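Sigita Krūmiņa
09/07/2020
Small update from our student robotics project, for those who asked. Our team is three people this term: me, Hanyu Deng and Aiman Pillai. We named the robot Gratley. I still do not know why.

The task is assembly on a white board with blue parts. The left hand is at the small pegs now, the right hand waits for its turn.

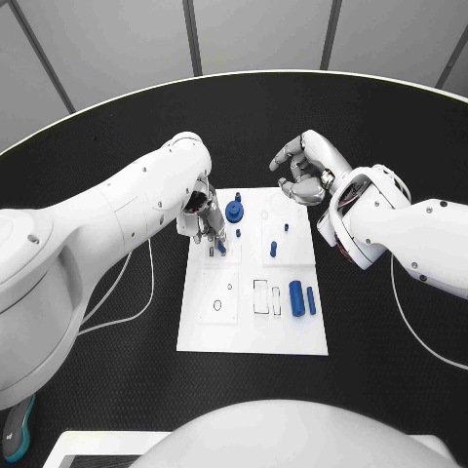
Aiman wrote the first grasp program in one evening and we spent the next 3 weeks repairing it. The fingers closed too early, always by the same small amount. In the end it was a wrong sign in my calibration file. Sorry, Aiman.

Our log has 1291 grasp attempts in it. Hanyu has labelled every one and deserves a very big coffee.

For the cylinders we use the right hand. It must hold the part horizontally over the black outline and then let go gently.
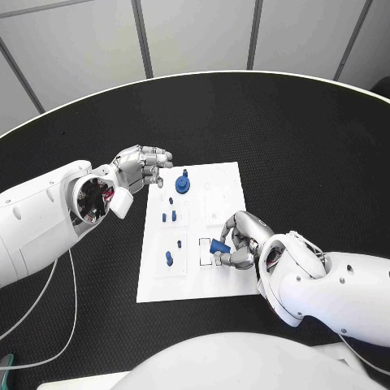 I prefer this part of the task, the motion is slower and I can follow it with my eyes. The next goal is 100 runs without any person touching the keyboard. We show it to the other groups in September. If you have experience with thumb position on round parts, please write to me!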